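Tips from my two-armed robot build

I'm putting mine together in the Noltdale shared workshop, mostly on November evenings, and I try everything in simulation first. Cheaper than bending a finger! My practice room has a stone counter beside a wooden surface, and I let the arms wander over both before giving them a proper job.

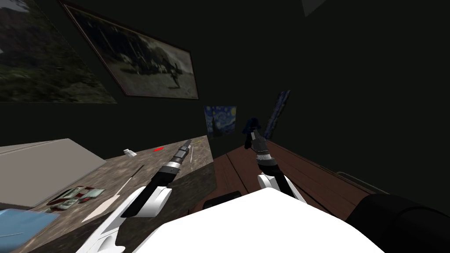 Do both arms need the same hand?
Mismatched ones are fine, as long as you save separate settings for each and label the files clearly.

Start slow. I run at 30 per cent speed until I've watched a move twice, and I keep a notebook next to the keyboard (pencil, always pencil). Save before you change a joint limit. I once lost 2 evenings to one daft number in the elbow settings, and I still grumble when I think of it.

Check the resting pose as well. Both arms should clear the body with room to spare, so have a look from the robot's own side before you press go.

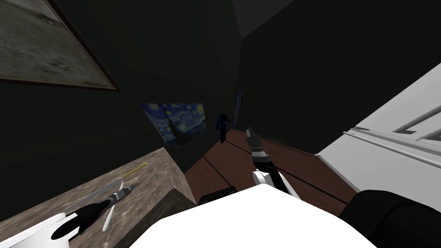

Left arm over the counter, right arm upright over the wood.

Next job is the cable ties.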